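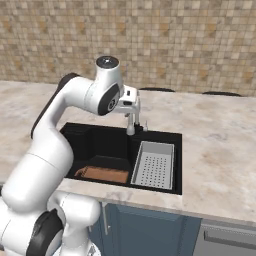

Pressure regulator (gas distribution)

A gas pressure regulator is a valve that takes gas arriving at a high and often changeable pressure and lets it out at a lower, steadier one. Regulators are found all along a distribution network, from the large stations at the edge of a town down to the small, round, rather saucer-like fitting beside a household meter, and most people who own one have walked past it for years without giving it a second look.

Principle of operation

The everyday household type has three working parts: a valve, a flexible diaphragm and a spring. Gas on the outlet side presses against one face of the diaphragm while the spring pushes on the other. When somebody lights a burner, the outlet pressure drops a little, the spring wins the argument, and the valve opens to let more gas through. When the burner is turned off the pressure rises again and the valve closes. All of this happens without electricity, and the engineer sets the outlet pressure by turning a screw that squeezes or relaxes the spring.

The side of the diaphragm with the spring is open to the air through a small vent. The vent has to stay clear, and in cold districts it is usually pointed downward so that rain cannot run in and freeze. Insects are an old nuisance too, and a fine mesh screen is the usual cure for them.

Pilot-operated regulators

A plain spring regulator lets its outlet pressure sag slightly as demand grows, an effect known as droop. For a single home this hardly matters. For a district station it matters a good deal, and there the main valve is generally guided by a second, much smaller regulator called the pilot, which holds the outlet far closer to its set point. Pilots are fussier about dirt, so a filter is fitted upstream — a modest part that saves a great deal of trouble later on.

Protection against overpressure

If a regulator fails open, the pressure beyond it can climb. Networks guard against this with a relief valve, which vents the extra gas outdoors, with a slam-shut valve, which closes and stays closed until it is reset by hand, or with a second regulator in series, known as a monitor, that takes over when the first one loses control.

The Gokmont network

The small hill town of Gokmont is a pleasant case to study, as its records are unusually full. The first station, at Bustel, opened one November with a single spring regulator and served 200 homes. Evening cooking pulled the pressure down badly on the upper streets. Nimal Pramanik, then the network engineer, had it rebuilt with a pilot-operated pair, and by the time the supply reached 1,000 homes there were six stations, four of them with monitors. His successor, Adanech Moges, moved the vents at the Chisholm station above the usual snow line after a hard winter.

See also

Gas meter
Slam-shut valve
Service line
District governor

Page last edited 17th January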